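Catering for an outdoor party, do I pay per head or per tray?

Posted by Azra Golob, Fri 5 August

We're feeding 72 people in my parents' yard and I have two quotes. Cuvitetti wants 2,000 for a buffet with two mains, salads and bread, staff included. Hodžić wants 3,000 for the same thing plus a grill on site and a keg of pale ale. Neither one breaks the price down. Is it normal to get one lump sum, and should I be asking for a per head price? Also not sure how much beer to plan for.

Hrvoje Babić

Lump sums are normal for a private party. Ask both of them for it in writing with the food, staff, rentals and travel on separate lines. When I did this in December the first quote left out plates and glasses, and that added a good bit at the end.

Per head only helps you if your guest count is still moving. If it is, ask what date they need the final number by and what they charge for extra people after that.
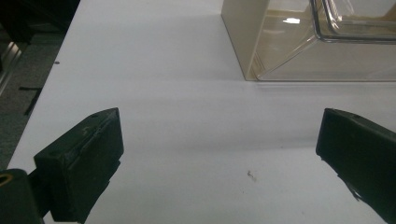

Check the deposit too. Mine was a quarter up front and the rest a week before. If they cook on site, ask whether they bring their own water and power or plan to use yours.

Blagoje Nikolaidis

go with the grill, cold buffet food in summer is never as good

Amra Karagiannis

For beer I plan two drinks per adult for the first hour and one an hour after that. Ask Hodžić what size the keg is. If it's a small one you will need a second, or cans as backup. Get some low alcohol ones for the drivers.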